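Balancing the Pipes at Loken House

Anežka Slanina has a rule for heating jobs in old office blocks: measure the flow before touching the boiler. At Loken House, a four-storey building let to small firms, the boiler had already been replaced by the time her practice, Skirach, was called in. The top floor was still cold until late morning, and the ground floor was opening windows by 10 am.

The drawings showed a two-pipe system with 364 radiators. Most of the lockshield valves had been left fully open. Water took the easiest path, through the radiators nearest the pumps, and the far ends of each branch received what was left.

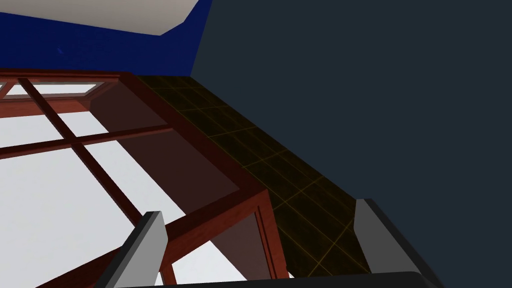
Why did a new boiler not cure the cold rooms?

The boiler was already making enough heat. The fault lay in how the water was shared out between the floors, and a larger heat source has no effect on that.

Skirach surveyed the pipework in October, with the heating running. Flow was measured at each riser and compared with the design figure. The worst branch, at the north end of the third floor, was getting less than half of its share. Two strainers were found partly blocked and were cleaned before any valve was set, as readings taken against a dirty strainer have to be thrown away.
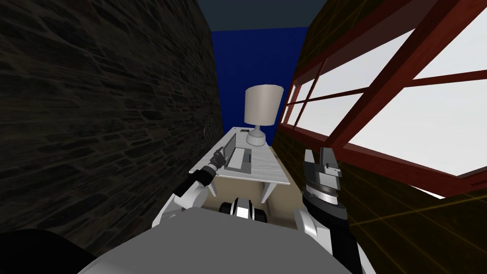 The far end, beyond the table.

The contractor, Geraghty, fitted pressure control valves at the foot of each riser and pre-set valve bodies on the radiators. Work went floor by floor, with each section drained in the evening and refilled before 7 am. The pumps were kept, but their speed is now governed by pressure at the end of the longest run. Under the old arrangement they ran at a fixed speed for 2929 hours a year.

Controls were supplied by Dikby. Slanina asked for a plain schedule, with one sensor per zone and no remote adjustment by tenants. Return temperature is logged at the plant room and checked monthly. A rising return with no change in the weather usually means that a valve has been opened by hand.

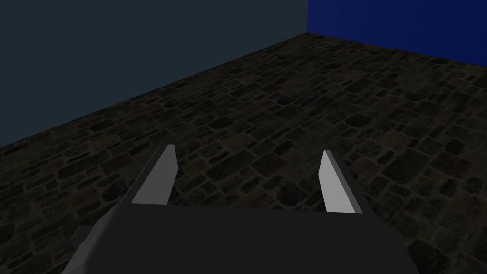
Stone floor, towards the corner of the room.

Commissioning took nearly 700 separate readings, including repeats after the first set of valve positions was corrected. The final settings are written on a sheet kept in the plant room, with a copy in the building manual. Any radiator taken off for decorating must go back with its valve at the number shown.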